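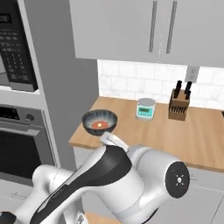
25 January 2023. Back on the glaze notebook after a long gap, and I do apologize to anyone who has been waiting on the Heltlow tests, because December got away from me completely. The question is still the same one Imani Gallagher put to me before the holidays: can we get a broken, freckled blue-gray out of the Heltlow base without buying in the expensive frit from Zoletti? What I'm after is very close to the speckled gray-blue inside of that bowl near the edge of the countertop, with the dark outside to set it off. I'm fond of the reddish-orange circle at the base too, and I'd love to try a bare patch or an iron slip in the middle of ours and see which one gets me nearer.

Mixed a 500 gram batch this morning, dry weight, and sieved it twice (the first pass left a good spoonful of grit behind, so I'm glad I bothered!). Water came to 337 grams, a bit thinner than Imani likes it, but it went on nicely over the Beltby clay and didn't crawl at the rims. Tile 749 is the plain one. The tiles after it have the rutile added, and I've scratched the amounts on the backs this time instead of trusting my pencil.

Kiln is loaded and set to soak for 40 minutes at the top. I put the rutile tiles on the middle shelf, where the last lot came out evenest, and kept the Price bucket tests well away from them on account of all that copper.

Imani, if you get in before me, please leave the lid shut, however tempting! The sieve is still soaking in the left sink and I'll see to it tomorrow. We also need more cones.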